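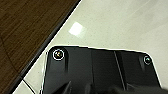
Quince season is on again and I am so happy I could sing. I picked up the first bag of the year at the market in Drornonstead, drove home with the windows shut on purpose, and by the time I reached the Voldale turnoff the whole car smelled like roses and pineapple and somebody's very good soap. If you have never sat in a small car with a bag of ripe quinces, put it on your list for this autumn.

4 April 2026 goes down in my kitchen notebook as the first cook-up. Last year I missed most of the season with a bad back and had to make do with a jar of someone else's quince paste (a bit too sweet, grainy at the edges, still finished it in a week).

Mine came from Plulwood, an orchard up past the reservoir that mostly does apples. They keep one row of quince trees along the bottom fence and sell whatever comes off it, marks and all. I love them for that. The fruit is knobbly and covered in grey fuzz, and it's a colour I can only describe as old tennis ball going on gold. The fuzz rubs off under the tap with your thumb. I find this incredibly satisfying and will do a whole sinkful before I've even decided what I'm cooking.
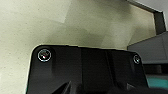
The first batch is always poached, the slow way. I put 200 grams of sugar into enough water to cover the fruit, add a strip of lemon peel and half a vanilla bean if there's one going, then bring it up gently. The quinces go in quartered and everything gets a round of baking paper pressed on top. Then it's the lowest heat the stove will do, and patience!

At first you will think you've bought something inedible. Raw quince is hard and sour and makes your teeth feel furry. After an hour it's a pale, tired sort of yellow and you wonder what the fuss is about. Somewhere in the third hour it starts blushing at the edges, and by the end of the fourth it's a deep, glowing ruby right through. I have been cooking these for years and I still lift the paper every ten minutes to look.

I've read a few explanations of the colour and they all come back to the tannins changing with long heat, with a bit of acid to help. That's as far as my chemistry goes. What I can tell you is that if you hurry it you get soft beige fruit that tastes fine and looks like boiled pear.

Paste is the other big job. For every kilo of cooked, sieved pulp I use 900 grams of sugar, a touch under equal weights, and I stand over it with a long wooden spoon and long sleeves. Long sleeves matter – quince paste spits like a cranky camel and I have a little scar on my wrist from the year I wore a singlet. My last batch took 75 minutes of stirring from the time the sugar dissolved until the spoon left a clean track across the bottom of the pan. Radio on, phone in another room.
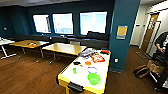
Once it's thick I spread it in a lined tray and let it dry out in the oven on the lowest setting overnight, door propped open with the wooden spoon (same spoon, hard-working spoon). The next day it cuts into slabs and I wrap them in baking paper. They keep for months in the fridge, and I was still eating one with cheddar in January, when it was far too hot to cook anything.

Don't throw out the cores and peel, either. Simmer them in water until they collapse, strain it overnight through a clean cloth, and you've got the start of a beautiful jelly. I use the small Bitar jars for this, the squat ones, mainly for the way the light comes through them on the windowsill. Please don't squeeze the cloth. I know you want to, I always want to, and I did it two seasons ago and got jelly the colour of dishwater.
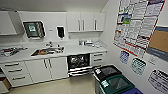 Do you have to peel quinces before you poach them?

It depends on how you like the texture. The skin softens after a few hours but never quite disappears, so I peel them for dessert and leave the skin on when the fruit is going through a sieve anyway.

Next on my list is quince with lamb shanks, and after that a go at pickling some with star anise and black pepper. Plulwood reckon they've got a couple more weeks of picking left before the row is bare, so I'll be back at Drornonstead early with two bags this time, and probably a crate in the boot as well.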